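¿Me ordenará alguna vez un robot el cajón de los cubiertos?

1 de noviembre de 2025

El otro día, fregando la bandeja del horno por segunda vez (la primera no cuenta, fue para quedar bien), me volví a hacer la pregunta de siempre: ¿cuánto falta para que esto lo haga una máquina? Y no me refiero al lavavajillas, que ya lo tengo y lo quiero como a un primo. Me refiero a vaciarlo. A coger el tenedor, mirar dónde va y dejarlo ahí sin tirar nada al suelo.

Llevo desde mayo dándole vueltas al tema, más o menos desde que mi amigo Edem Asante se metió a trastear con brazos robóticos en un taller de Dorport. Edem es de los que te mandan mensajes a las once de la noche con cosas como «¡ha soltado la cuchara donde tocaba!», y yo, que estoy en pijama, me alegro como si fuera un gol.

Fui a verlo una tarde y me pasé casi todo el rato preguntando por el cajón de los cubiertos. Me parecía la tarea más tonta del mundo: cuatro huecos alargados, cada cosa en el suyo y a otra cosa. Pues no. Un tenedor es fino, brilla, y si está plano sobre la mesa hay que levantarlo casi sin tener por dónde agarrarlo. Yo lo hago con la uña. La pinza no tiene uñas. 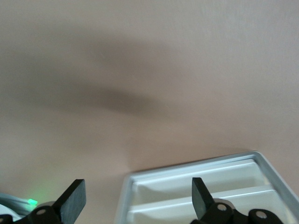 La bandeja blanca y sus compartimentos, vistos desde la pinza.

Lo que más me chocó fue ver el asunto desde ahí abajo. Yo, de pie delante del cajón, lo veo entero y encima me lo sé de memoria. Desde la pinza se ve un trozo de bandeja, los dos dedos negros y mucha mesa beige. Intenta tú guardar las cucharillas mirando por un canuto – yo lo probé en casa con el tubo del papel de cocina, y mi hija todavía se ríe.

Edem me contó que llevan unas 250 repeticiones de la misma tarea y que aún les quedan bastantes. Le pregunté si no se aburría. Me dijo que sí, muchísimo, y siguió a lo suyo.

Su compañero, Delwyn Hoani, es bastante menos optimista. Para él lo difícil viene cuando cambias algo: otra bandeja, otra luz, una cuchara de madera que alguien ha metido donde no era. En mi casa eso pasa todos los días, así que mal vamos. Él cree que veremos antes máquinas de estas en una fábrica, repitiendo un movimiento con piezas iguales, que en una cocina con niños. Me fastidia, pero me convence.

¿Compraría yo una si la vendieran mañana? Uf. Si me ordena el cajón y tarda lo que tarda, me da igual, como si se pasa la noche entera. Ahora bien, no pienso dejar 2418 euros en algo que me obligue a colocarle yo los tenedores en fila antes de empezar. ¡Para eso los guardo! Por 300 igual me lo pensaba, y seguro que acababa en el trastero con la yogurtera.

Dicho esto, salí de Dorport con ganas de volver. Edem quiere pasar a los vasos después de Navidad y ya le he ofrecido los míos, los desparejados, por si hay bajas. Si alguien que me lea tiene en casa algún cacharro que haga de verdad una tarea entera (aspiradores no, que de eso ya hablamos largo y tendido), que me lo cuente en los comentarios, con marca y todo.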